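Subject: Re: Drolleck open day, anybody go?
Date: 12 November 2018
To: the Prundville tinkerers list

Hi all,

Yes, I went! I promised a report if I managed to get over to Leltumis, so get a coffee, because I took a lot of notes and I type fast.
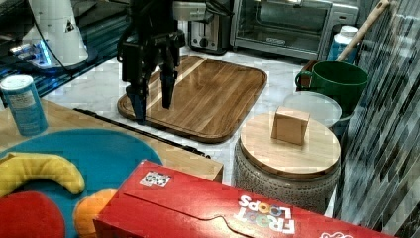

First, parking. The sign for the Drolleck building is on the wrong side of the street if you come in from Prundville, so I drove past it twice and walked in while the welcome talk was already going. I don't think I missed much. There were 34 of us signed up and they split us into groups, and mine had a good mix, a couple of machine shop people and some high school kids who asked better questions than I did.

The kitchen demo was the one I had come for. It's a regular sort of counter with a toaster and a toaster oven along the back and a cutting board in the middle, and the arm works over the top of it with a two-finger gripper. I'd pictured a bare lab bench with colored blocks on it, so I was really happy to see a marble counter and a cereal box (Froot Loops, the big one!). The play food is on a tabletop next to it, the banana and so on.

Now, somebody on the list wrote:

> Before I drive out to one of these I'd like to know if it's
> a real demo or a canned one. Last year I watched an arm
> somewhere else do the same pick over and over, and when
> a kid moved the cup an inch it grabbed air. Also, can you
> find out how they handle shiny stuff? My own camera setup
> goes nuts whenever there's metal behind the part.

OK, so, canned or real. I asked. They told us the moves are not played back from a recording, and they let us shift things between runs. One of the kids turned the banana all the way around and the arm still got it, though it took its sweet time deciding. It did miss on the next go. The person running it just hit reset and kept talking, which I liked a lot more than a perfect show. By their own count they've done 622 tries on that counter since they set it up, and they keep the bad ones in the log along with the good ones.

On shiny stuff, I think you'd feel right at home, because they fight with it too. Think about what's on a kitchen counter: a silver toaster, a glass oven door, and there's glossy gray and black tile up the side as well. I asked if they'd thought of covering the tile and got a laugh. Their answer was that people at home won't cover theirs. Fair enough! They did say overhead light is the worst of it, and that they get better results with the lamps moved lower and off to the side. I'm going to try that on my own bench this week.

The other stop was a thing they call Mikuš, a little cart that brings bins over from the stockroom. It's slow, roughly a walking pace for somebody with a sore knee, and it beeps. I wouldn't make the drive for that alone. My group got stuck there for a while waiting for our turn in the next room, and by the end I was hearing the beep in my head.

Stuff I forgot to ask, if anyone else goes:

- what the finger pads are made of
- how often they recalibrate
- whether they'd ever sell us their old arms (hey, worth a try)

They're doing it again in December. It's free but you have to sign up ahead, and they're capping the groups smaller, at 7 people each, so you'd get a better spot near the counter than I had. Wear flat shoes, it's 2 hours on concrete and there are no chairs until the very end.

I have room in the car if anybody in Prundville wants to ride along. I'd go again for the kitchen part. Write me off list about the ride so we don't fill up everybody's inbox, but please keep the camera and lighting talk on here, I want to read it.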